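4.2 Tape, paper and the shared table

One of the happiest surprises of the fieldwork was how much people had to say about tape. We had gone to Pronden and Flendmont to ask how groups who share a workroom agree on where things go, and we expected to hear about sign-up sheets, lockers and house rules. We did hear about those. But in interview after interview the talk drifted to the lines on the tables, who had put them down, and what it meant to set a cup across one.

Marks of this kind are cheap and fast, and that makes them a wonderful thing to study. A painted line on a shop floor has usually been through a meeting. A strip of masking tape can go down in the middle of a conversation and come up again before lunch. In the 13 workrooms we visited, we found tape used to reserve a spot, to split a table between two users, to show where a tool should be returned, and in one sewing room in Flendmont to record an argument over elbow room that both sides still remembered with great pleasure.

We sort the marks into outlines, borders and grids. Outlines trace one object and belong to it; when the object is replaced by a larger one, the outline is either ignored or redone. Borders divide people from each other. They were the marks our participants felt most strongly about, and also the ones most often moved by an inch or two without a word. Ívar Toft, who did most of the evening visits, noted one border that had crept so far toward the window over a single September that the original strip could still be seen as a paler band in the varnish.

Grids are different, and to us the most exciting of the group. A grid names places before anyone has decided what will go in them. Users of gridded tables talked about "two over from the corner" or "the one by the bin" with total ease, even when the cells were uneven. Evenness turned out to matter very little. Of the 65 people interviewed, only 4 complained about crooked lines, and all of them worked in the same print shop at Enley, where straightness is part of the trade.

Covering the table with paper first adds another layer to the story. Paper takes tape well and can be thrown away with it, so the whole layout becomes something a group can retire and start over. It also keeps a record while it lasts: creases, small tears and old pencil notes pile up, and several participants could read them like a diary. Figure 5 shows a covered surface with a taped grid.
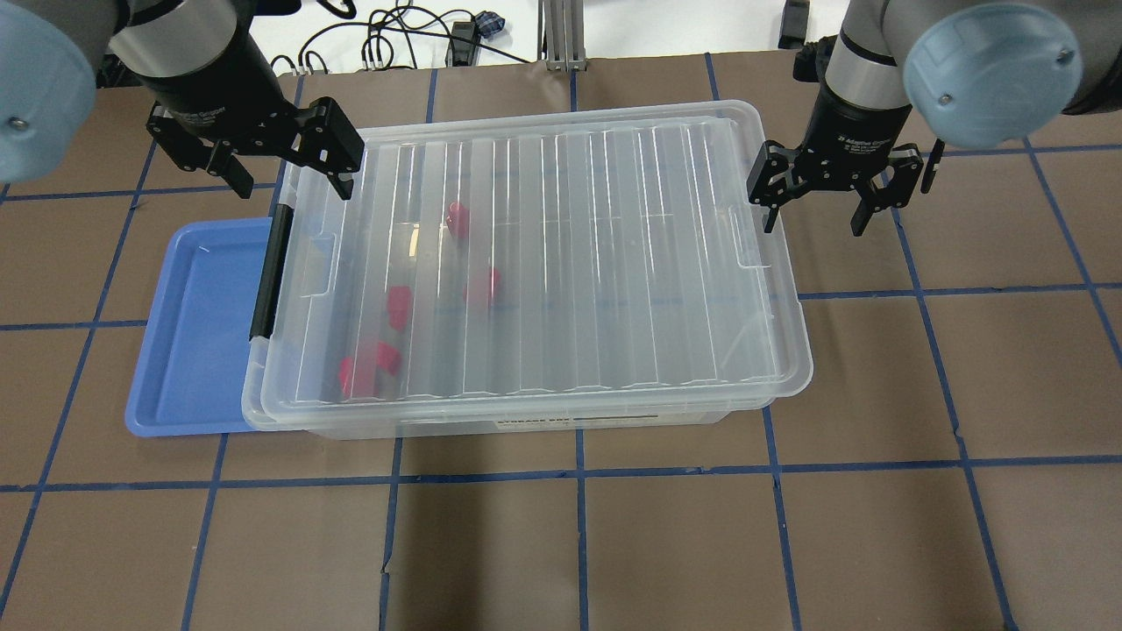 Figure 5. Blue masking-tape grid on brown paper, with a lidded clear plastic bin near the center.

Note that the cells are only roughly rectangular, with some lines running at a slight slant. Zoila Correa has suggested that this looseness helps, as users feel free to add a line of their own. Our interviews lean the same way. At Ryu, where the grid was printed on a vinyl mat, no lines had been added in the whole period of our visits, while every paper-covered table in the study gained at least one. We return to the question of who feels allowed to add a mark in Section 5, where the border disputes are taken up in more detail.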